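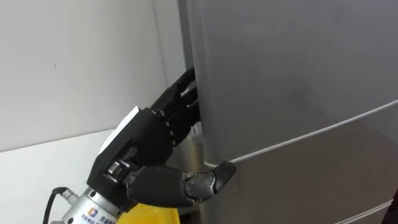 Small investors should stop checking prices every hour

When I opened my first brokerage account, I looked at it 14 times a day. I owned shares in only two companies, Koltness and Prevau, and neither of them had any news. Still I looked, in the morning before coffee and again at night, when the market was already closed.

I believe that this habit costs people more than fees do. In January, Prevau lost 7 percent before lunch. I sold everything at 11:40, because the red number made me feel that I must do something. By the close the shares had recovered most of the loss, and I had paid for a lesson which I did not want.

My former colleague Snežana Lazarević holds the opposite opinion. She says that a person who does not watch cannot react, and she reminds me of Civunell, where the early sellers were saved. I accept this example. But she forgets the many mornings when reacting was the mistake – her own sale of Domínguez was one of them.

The brokers also have some responsibility here. My application sends me a message for every small movement, and to turn these messages off I had to go through a menu with 40 settings. A company that earns money when I trade has little reason to make this menu shorter. I would like the messages to be off from the beginning, and the customer to turn them on if he wants them.

Now I check my account on the first day of the month. I still own Koltness.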